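Fevon Paper Crafts Studio: Frequently Asked Questions

Do I need previous experience to attend a bookbinding course?

No. The introductory course is intended for beginners, and all tools are supplied. Participants who have already completed the Rudby course may enrol directly in the second level.

What is covered in the introductory course?

Participants fold and sew 4 sections into a simple notebook with a cloth spine. Decorated endpapers are taught separately, in November and again in spring.

Which paper should I bring?

The studio provides text paper for all courses. If you prefer to use your own, please choose a weight of at least 80 gsm and check the grain direction before cutting. The grain must run parallel to the spine — otherwise the pages will not open well.
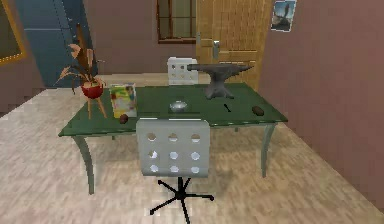 Birgit Voß writes that her first notebook warped after gluing, although she had followed the instructions closely, and asks whether it can be saved. In most cases it can. Place the book between two clean boards under an even weight and leave it overnight. If the cover still curls, the lining paper was probably cut across the grain and should be replaced.

May I use my own adhesive?

Please use the paste provided during the course. Household glues set too quickly and may stain the cloth.

How many places are available?

Each course is limited to 15 participants. A waiting list is kept by Mareike Engelhardt, to whom cancellations should also be sent.

Can I collect my work later?

Yes. Finished books are kept for 2 weeks after the end of the course. Work that has not been collected by then may be posted at the participant's expense — please leave your address with the course tutor.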